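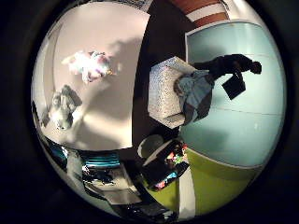
# Does Anybody Read the Bulletin Board? My Term Project on Paper Flyers

11 January 2025

So I picked this topic because I was standing in line for coffee in the Worku building and noticed a flyer for a concert that had already happened in the spring. I wanted to know how long paper stays up and if anyone looks at it (my roommate bet no).

## What I did

I used two boards, the one by the Worku entrance and the one in the Pivex Street laundromat. All through November I went by each board in the morning and wrote down every new flyer, every missing one, and whether any of those little tear-off phone tabs were gone. I also handed out a short survey and got 85 back, which made me really happy!

My notes went into a spreadsheet that ended up with 2182 rows. Please don't do it this way. One row per flyer per day sounds fine until you're scrolling through it at midnight, and I had to clean up the dates twice.

## What I found

The laundromat won by a mile. People are stuck there waiting on a dryer, so they read whatever is on the wall, and the tabs went fast, mostly on the ads for rooms and used furniture. On campus hardly any tabs got torn. Of the people who filled out my survey, 17 said they had gone to something or bought something after seeing a flyer in the past year.

Flyers for stuff, like toys, bikes and couches, did better than flyers for events. Small things for kids went especially quickly, sometimes with every tab gone in a couple of days.
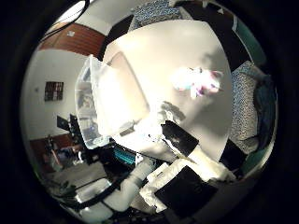 *Small plush toy and a clear plastic storage box on a white tabletop.*

Color didn't matter as much as I expected. Big handwriting did! The flyer that lost the most tabs was a marker-on-notebook-paper ad for a Droltar keyboard, and it was pinned up crooked.

## Problems

I can't tell who tore a tab or if they ever called. The campus board also got cleared once in the middle of the month, so those numbers are a little shaky. Next time I'd add the board at the Plodex grocery and start earlier in the semester.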